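売場演習II 配布資料 第4回
木箱什器と果物の陳列を疑ってみる

この回で扱うのは、青果売場やカフェの入口でよく見かける、すのこ状の木箱に果物を盛る陳列である。教科書では「産地直送感を演出する定番の手法」と書かれている。定番なのは確かだが、効果があるから定番なのか、什器カタログの最初のページに載っているから定番なのか、そこは教科書のどこにも書いていない。受講者には後者の可能性を頭に置いて読んでほしい。

1. 木箱は何を語っているつもりなのか

木箱は本来、運ぶための道具である。畑から市場まで果物を入れ、積み、戻す。売場に置かれた木箱の多くはその仕事を一度もしていない。角に傷はなく、焼印もなく、板は白いままだ。それでも客は「畑から来た箱」と読む、というのが通説になっている。

前期に Lerside という架空ではない実習用の売場区画で受講者に聞き取りをしたところ、木箱を見て産地を思い浮かべたと答えたのは60名中13名だった。残りは「おしゃれ」「カフェっぽい」「特に何も」である。この数字で何かが証明されたと言うつもりはない。聞き方も雑だった。ただ、通説の側にもこれより良い数字があるのか、と聞き返すくらいの権利はあるだろう。

2. 置き方の型

木箱の使い方は大きく二つに分かれる。

平置き:台の上に箱の底を下にして置き、上から盛る。真上から見る客はいないので、手前の板が高いと中身は隠れる。底のすのこが見えるほど量が少ないと、品切れ寸前に見える。
棚置き:箱の口を客の側に向けて積み、棚として使う。正面から中が見えるかわりに、奥行きが暗くなる。少し角度をつけて積むと動きが出るとされるが、ただ曲がって見えるだけの例も多い。

カタログの説明では、Konum の什器は平置き向き、Zunden は棚置き向きということになっている。板の間隔と塗装が少し違うだけで、私には使い分けの根拠がよくわからない。Vasconcelos の資料では同じ形の箱が両方に使われていた。 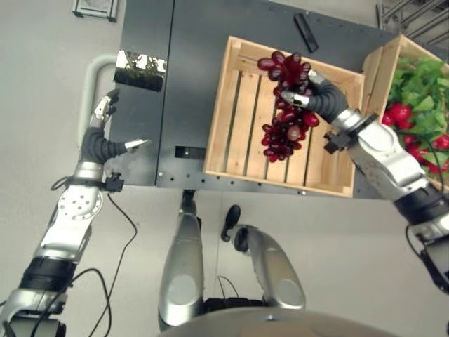
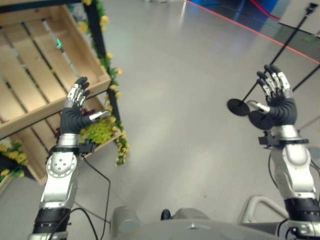
図1(先の写真)平置きの木箱と赤いぶどう。図2(後の写真)角度をつけて重ねた木箱と、葉と黄色い小花の飾り。

3. 一房の問題

図1の中央の箱に、ぶどう一房だけを入れた売場を想像してほしい。贅沢な余白と見るか、仕入れの失敗と見るか。高級果物店なら前者で通る。駅前の売場では通らない。つまり「余白が高級感を生む」という命題は、店の側にすでに高級感があるときにしか成り立たないのではないか。教科書はこの順序を逆に書いている。

図1の右の箱は、赤いいちごを緑の葉に混ぜてある。赤と緑の対比は目を引く、と習う。そのとおりだが、葉を増やせば実の量は読みにくくなる。客が知りたいのは何がどれだけあるかであって、補色の関係ではない。

4. 造花と造果

模造の葉や実を使うことには賛否がある。傷まない、虫が来ない、毎朝作り直さなくてよい。管理する側の利点ばかりで、客の利点はなかなか出てこない。図2の下の箱の緑のぶどうも模造である。食べ物の隣に食べられない食べ物を並べるのは、よく考えると奇妙な習慣だ。

緑のぶどうに黄色い花を合わせ、支柱にも葉と花を巻く。季節感のためと説明されることが多いが、どの季節なのかを答えられる人は少ない。10月の売場にこの組み合わせを置いて、違和感を口にする客がいるかどうか。試した記録を私は見つけられなかった。

支柱の飾りについてもう一点。黒い金属を隠すために巻くのか、見せるために巻くのか、先に決めておくこと。図2のように縁に沿って縦に這わせると線が強調される。隠したいのなら逆効果である。

5. 費用

見積もりの例を挙げる。木箱一式と飾りの消耗品を合わせ、一区画で一日あたり1,149円という試算が手元にある。償却期間の置き方で簡単に動く数字なので、これだけを見て安いと言う報告書は受け取らない。埃を払う人の時間が入っているかを必ず確かめること。入っていないことが多い。

課題

近隣の売場を一つ選び、木箱を使った陳列を観察する。次の点を書くこと。
・平置きか棚置きか。中身は立った客の目の高さから見えたか。
・模造品が混じっていたか。混じっていたなら、どの距離で気づいたか。
・箱を取り去って同じ果物を台に直に置いた場合、何が失われるか。「雰囲気」の一語で済ませない。

撮影には店の許可を取る。許可が出なければスケッチでよい。分量はA4で二枚まで。提出は2026年8月31日、教務窓口の箱へ。次回は資料17ページの値札の節から始める。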